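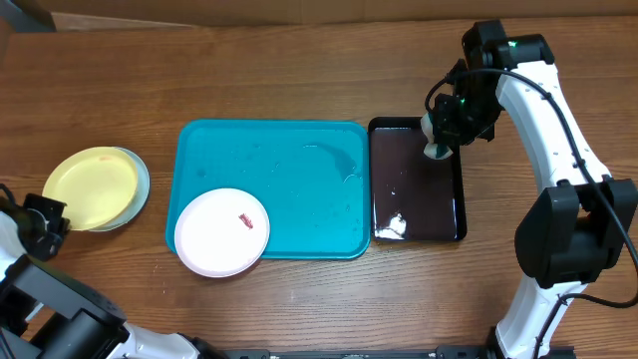
Plates and trays on a wooden table. The turquoise tray has drops of water on it.

Why does water make drops on a tray?

Look at a tray after it has been rinsed. The water does not lie flat like a sheet of paper. It pulls itself together into small round drops, and sometimes it leaves a long wet trail.

Water is made of tiny bits called molecules. They are far too small to see. Water molecules pull on each other, and at the outside of a drop this pull acts a bit like a stretchy skin. Scientists call it surface tension.

A smooth, shiny tray does not pull on water very strongly. The water holds on to itself and sits up in beads. A paper towel is different. It is full of tiny gaps between its fibers, and water creeps into them. A sponge has holes as well, large and small, and they fill up in the same way.

Why wipe at all?

If you leave a wet tray alone, the water will slowly go into the air. This is called evaporation. Tap water has small amounts of minerals mixed in, and those stay behind when the water goes. They make the pale spots you sometimes see on dark dishes. Wiping takes the water and the minerals away together.

Stacked plates dry slowly, as the air cannot move between them very well. Dry both sides of each plate before you put it on a pile.

What about stuck food?

Scrape off the big bits first. Then use warm water and a little dish soap. One end of a soap molecule likes water and the other end likes grease, so soap can lift grease off the plate and let the water carry it away.

Try it yourself

You need a clean plastic tray, a spoon, water and dish soap.

1. Put a few drops of water on the tray with the spoon. Look at them from the side.
2. Touch one drop with a soapy finger. It should spread out and go flat - soap makes the skin weaker.
3. Lay the corner of a paper towel on another drop and watch the water climb.

Rinse the tray and dry it when you are done.

Written by Mathis Rolland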